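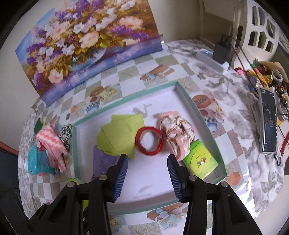

Prelik Support wrote:
Please stop using the gripper for sessions until we understand the pinch event. A jaw that closes without a pull on the trigger is treated by us as a safety matter, also when the force is small. Can you tell us the firmware, the number of cycles since the last pad change, and whether the jaws closed together or one before the other?

Status: Open, waiting for customer
Priority: raised from Normal to High
Product: Prelik hand-held gripper, two jaws, motor assist
Opened: Tuesday, April 15, 2025

Customer reply

Thank you for the quick answer. The gripper is switched off and the battery is out. I answer your points in the same order.

Firmware is 2, the one delivered in December. We did not update it.

Cycles since the pad change: 494, according to Atasgate. The ribbed blue pads come from Sveinbjörnsson and we changed both sides on the same day. Your manual gives 900 cycles as the interval, so we should be well inside it.

The left jaw closed first. The right jaw followed a moment later. I cannot give you a better time than this, as Atasgate writes only one value for both jaws.

The work is the tray task from the Lirkum project. The operator picks small things from a shallow tray and puts them down outside it: yellow-green paper sheets, a roll of red tape or ribbon, a scrunchie, a small box. The tape and the box were never a problem. The trouble is with the paper. To get a sheet from the stack you must bring the tip of one pad under the corner, and for this the jaws must stay open while you push a little to the side. In this position, with the trigger released, the jaws closed by themselves. The operator had her other hand in the tray to hold the stack and was pinched on the finger. No wound, only a red mark. We wrote it in our accident book anyway.

What I tried before I opened the ticket:

- Restart. No change.
- Zero calibration with open jaws, done two times. The first time it was accepted, the second time it gave "width out of range".
- Trigger cable out and in again. No change.
- Slow closing in the air, 40 times, nothing between the jaws. All good.
- Side push against the left pad with a pencil, trigger released. The jaws closed on the third try.

The last test is the important one, I think. After this I did not try more.

Prelik Support wrote:
Thank you, this is very clear. The pencil test points to the left side, either the pivot pins or the width sensor behind them. If there is play in a pin, a side push can look to the controller like the start of a grip, and the motor assist then completes the movement. With battery out, please hold the left jaw near the tip and move it gently up and down. Compare with the right jaw. Do not tighten anything yet.

Customer reply

I did it with the battery out. The right jaw has almost no play. The left jaw moves clearly, and I can hear a small click. Of the two pins on the left side, one turns under my finger and the other does not. On the right side no pin turns.

One question. Is it possible to switch the motor assist off and continue with hand force only? The Lirkum sessions are planned and I would like to lose as few as possible.

Prelik Support wrote:
The pin that turns has lost its retaining ring. We will send a left linkage complete, as we do not want customers to fit single pins. Regarding the assist: it can be switched off in the menu, but the sensor value stays wrong and your recordings would have wrong widths. We also cannot exclude that the pin comes out. Please leave the gripper out of use until the new part is in.

Customer reply

Understood. It is in the cupboard with a label on it. I have marked the tray sessions from that day as "width not reliable" in Atasgate and kept the files, in case you want to see them.

We also changed our own rule: the free hand stays out of the tray when the gripper has power. If the stack of paper slides, then it slides.

Please send the linkage to the delivery address in the account, the billing address is a different building and parcels get lost there.

Status: Part ordered, waiting for delivery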